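About the Trostilside Robot Club

We are a small student club in Trostilside, started by Hertta Kallio, who teaches mechanics, and Soledad Prieto, who writes our code. At the moment we are 17 members.

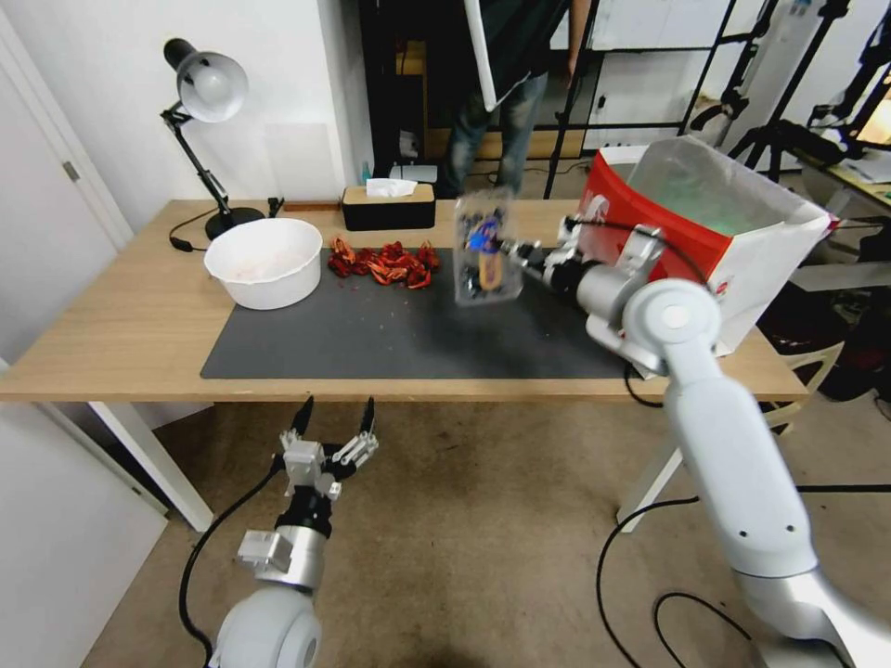
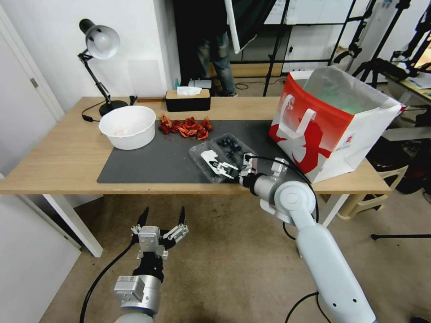 Our project is named Grulia, and its aim is to sort food with two arms. New members begin with the gripper and a clear plastic container on the grey mat – soft fruit comes later. We meet at 8 in the evening and prepare for the Gullar competition in December. Beginners are welcome.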